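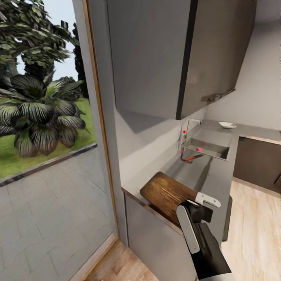 How to oil a wooden counter or cutting board

Last updated 6/17/24

Clear everything off the wood and wash it with warm water and a little dish soap. Wipe it down and let it dry overnight.

Sand lightly with 100 grit, going with the grain. If there are deep stains, start with 60 grit on those spots only. Vacuum up the dust and wipe with a damp cloth.
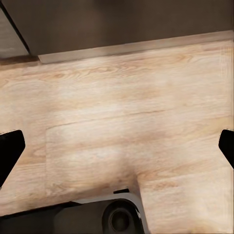 Image credit: Stelura

Pour a small amount of food-safe mineral oil onto a lint-free rag. Rub it in along the grain, ends and edges included. Leave it for about 2 hours, then wipe off whatever is still on the surface.

Repeat the next day. A new board may need a third coat.

Lay used rags flat outdoors to dry before you throw them out.

Oil again when the wood looks dull or water stops beading on it.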